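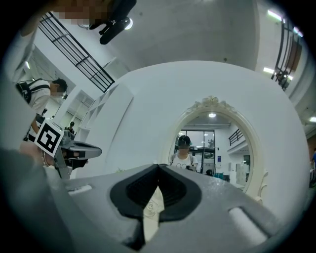 Board: Manipulation and Data Collection
Topic: Mirror demos and the held-out result

rorken_dave
Posting our numbers so people can pick at them. We train a policy from hand-held gripper demos, two grippers, marker blocks for pose. The question was whether demos collected in front of a mirror hurt the policy or just look like they should. We had 121 demos at a vanity with the mirror uncovered. We retrained with 71 of those, picked so the mirror takes up very little of the wrist view, and compared on the same task. The smaller set won by 11 points of success rate on a table with no mirror. On the vanity itself the two were even.

My reading is that the policy was using the reflection as a cue. Take it away and it gets lost on the approach.

kettlehead
What's the spread over seeds? 11 points doesn't mean much if you ran it once.

rorken_dave
Three seeds each. The worst seed of the small set beat the best seed of the full set, by a little. I'd like five but the machine is booked until Tuesday.

Nonier_lab
I don't buy the cue explanation yet. You changed two things. When you pick demos by how much mirror is in the wrist view, you are also picking by approach angle. People who come in low see more mirror. So the 71 could just be the demos with a cleaner approach, and a cleaner approach transfers better to any table.

mtoll
Agree with Nonier. Seen the same thing with windows. We blamed the glare for a month and it was operator style.

rorken_dave
Fair. I can match on approach angle. That leaves me with fewer demos in each group though.

Beril Akgül
I ran the collection, so some detail from that side. Operators were told to keep both marker blocks facing outward and start with the grippers in front of the chest. Low approaches mostly came from two people. If you split by operator first you may not need to match on angle at all. Also check the tracking. The Steyn tracker can pick up a marker in a reflection and report a pose behind the glass, and I don't think those stretches were all thrown out.

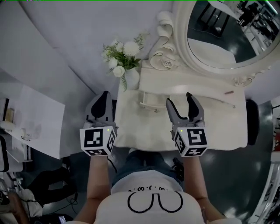 kettlehead
Does a false marker in the mirror give you a jump in the pose, or does it drift slowly?

Beril Akgül
A jump, nearly always. The reflected pattern is flipped, so most of the time it fails to decode and you get a gap. When it does decode as something, the position lands well behind the glass and a simple speed limit catches it. I flagged 16 demos that way with the limit set low.

mtoll
Were the 16 in the full set or the small one?

Beril Akgül
Full set only, after Dave's filter.

Nonier_lab
Then that's a third explanation — bad action labels. It would also fit with no difference on the vanity, if the bad stretches are short and the rest of the data covers for them.

rorken_dave
Not sure it does fit. Bad labels should hurt on both tables.

Nonier_lab
They should hurt more where the policy has less to go on. I'd drop the 16 and retrain before arguing further.

flistico_user
We mask the mirror region in the Flistico loader and call it done. Works fine for us.

kettlehead
Works fine compared to what, though? Masking hides the image part and leaves the pose labels alone.

flistico_user
Compared to not masking. We never looked at the labels.

rorken_dave
Ok, plan. Drop the flagged ones, retrain on the rest, then split by operator. Will post both tables.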